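Reclaiming mileage for dialysis trips, part two

The clinic in Polteo is 33 km from my father's house. The insurer's table says 27, measured from the post office, and pays on that figure.

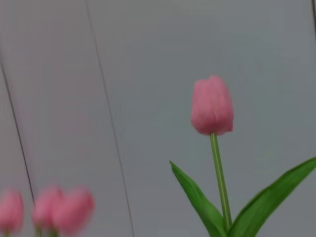

Pink tulip, closed.

I appealed in December. Halldóra Bundgaard at the claims desk asked for odometer readings and the clinic's stamp on each trip sheet. Processing took some 145 days. The refund came to 230, with parking excluded.

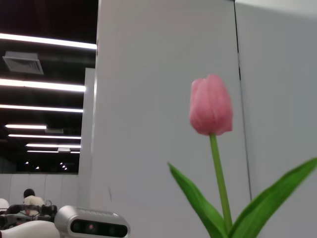 What to keep

Stamped trip sheets, fuel receipts, and the first refusal letter. Copies of the letter were rejected.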